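I'd got it into my head that the arms would be the expensive bit. Everyone does, apparently. "People ring up with a number for the robot and no number for anything else," says the woman who looks after equipment budgets at Nandent, a small automation workshop, when I ask where it goes wrong. She's been at it for 6 years and has a spreadsheet for everything, including (I saw it) biscuits.

We talked on a Wednesday over a very strong pot of tea, and she was halfway through pricing a second bench for the Saline project, which is all about getting two arms to sort and tidy small objects. The first bench was meant to be finished by July. It wasn't, and she's happy to say why.

"Grippers. I'd put down one pair and no spare fingers. Then we waited on a delivery from Joltetti while two perfectly good arms sat there doing nothing." Now she orders spares on the same day as the arms, and she's added a line for cables too – they get bent and tugged all day long, and she reckons on roughly 300 pounds a year for those alone.

What about renting? She pulled a face. They'd looked at it, and Lūse, the supplier they use for frames and rails, offered a decent monthly deal. "But we drill things. We stick things on. You can't hand that back, can you?" So they bought the frame outright and kept the rental money for a bigger table, and she'd do the same again. 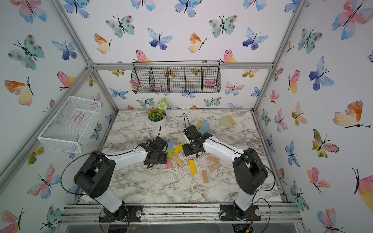 Then there are the bits you'd never think to put on a form. Blocks, brushes, baskets, all the stuff the arms have to practise on. She gave it 600 pounds for the second bench and was told off for being extravagant. "It's the cheapest thing on the list and we always run out!" I asked if she'd got it through in the end. She had, minus the money for new shelving, which she's putting in again next quarter under a different heading.

Her advice for anyone starting out is to budget for one bench, run it for a few months and write down every single thing you had to pop out and buy. "That list is your real budget," she said, and went to put the kettle back on.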